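Home | Team | Build Log | Safety | Meets | Contact

Folitz Robotics Club
Arm bench and floor run checklist, pre-meet

Fill in before power on. One sheet per session. Comments go on the line under the item, not on the back, the back doesn't get scanned.

POWER AND STOP

E-stop pressed and released, arm drops out both times: OK
Comment: button is stiff. Works. Needs a squirt of cleaner.

Battery strapped down: OK

Charger unplugged before arm is live: OK
Comment: was still in the wall when we started the sheet. Pulled. Second week running.

Fuse matches label: OK
Comment: label is peeling, rewrite it with the paint pen

Spare fuses in box: NO
Comment: none left. On the Guillot order, not here yet.

CABLES

Wrist harness clear through full turn: FIXED
Comment: rubbing at the elbow. Moved tie up, turned it again 3 times, clear.

Camera lead seated: OK

No cables across walkway: FIXED
Comment: extension cord was right accross the door. Taped along the wall now. Leave it there.

ARM AND GRIPPER

Joint bolts checked with the short wrench: OK
Comment: shoulder took 2 quarter turns. Mark them so we can see it if they back off again.

Base clamp tight: OK

Fingers straight, no cracks, no burrs: OK
Comment: ran a thumb down both with power OFF. One edge is sharper than it should be. Sand before the meet.

Fingers close even: OK

Grip limit loaded from file, not typed in: OK
Comment: set to 14. Last session somebody typed it by hand and got the wrong joint.

Slow mode on for first run: OK
Comment: speed cap 1,000 in the config. Do not raise without a second person reading the screen.

PEOPLE

Safety glasses on everyone inside the tape: NO, then OK
Comment: two pairs missing from the bin. Waited till they turned up. Sweatshirt cords tucked in, long hair tied.

One person on the stop, hands free: OK
Comment: hands free means no phone and no laptop.

Call out "live" before enable: OK
Comment: say it louder, the fan was on

FLOOR AREA

Tape line down, complete: PARTLY
Comment: tape doesnt hold on the carpet. Used the cones from the closet at the corners.

Work area swept for screws and cut zip ties: OK

Bowl checked for chips: OK

Fruit whole, no soft spots, no juice on fingers after: OK
Comment: wipe the pads anyway. Mullincombe rules say real fruit so we practice with real fruit.

FRUIT PICK, FIRST APPROACH

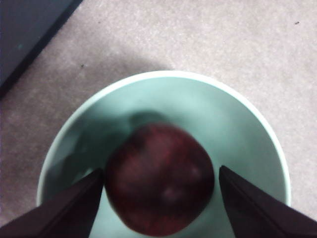 Nandport, January

Fingers either side of the apple, tips not touching it yet. Hold at this point and check before anyone sends close. Want a gap both sides. Look at the bowl too, it's ceramic, and the fingers come over the rim on the way in. If the wrist is low they hit the rim before they get near the fruit. Raise first, then center, then go down.

Clear of rim on approach: CHECK EVERY RUN
Gap both sides before close: OK
Nothing but apple between fingers: OK
Comment: no reaching in to nudge the apple. Stop, power off, then move it. This means everybody.

Shadows: apple throws one on the bowl, don't line up by the dark patch, line up by the fruit.

SHUT DOWN

Arm parked, disabled, battery out: OK
Battery in bag, bag on shelf: OK
Log saved with session name: NO
Comment: saved as "test" again. Rename Sunday.

OPEN ITEMS
- fuses
- sand finger edge
- better tape for carpet
- glasses, two more pairs
- clean stop button

Arm is OK to run in slow mode only untill finger edge is done.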